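Call for Participants – Household Chores Study, Grirkeo Institute

The Grirkeo Institute invites expressions of interest from adults who do regular cleaning, sorting or tidying, at home or on a shop floor. The study asks how far machines can yet be trusted with such chores, and where a person is still needed.

Participants will attend the Lucero workshop for two sessions of 36 minutes each. In the first, they will carry out a set of ordinary tasks at their own pace. In the second, they will watch a robot arm attempt comparable work and score each attempt on a printed form. No technical background is required.

Applicants must be 18 or over and able to stand for short periods. People who work in cleaning, retail or aged care are especially encouraged to apply – their judgement of what counts as a finished job is central to the study. There are 290 places. An honorarium of $10 per session will be paid, and travel within the city will be reimbursed.

Simple tasks come first, among them moving small 3D-printed blocks about on a wooden board.

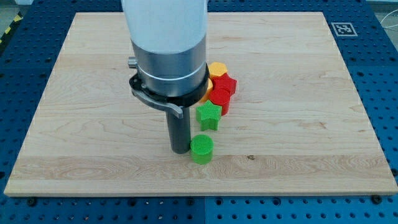
Macario Ocampo wrote after the pilot that he would let a machine clear his bench but would still want to check the drawers himself. Comments of this kind are welcome on the scoring form.

Expressions of interest close at the end of March. Please write to the Study Office, Room 483, Dasum Building, giving your name, usual chores and preferred session times.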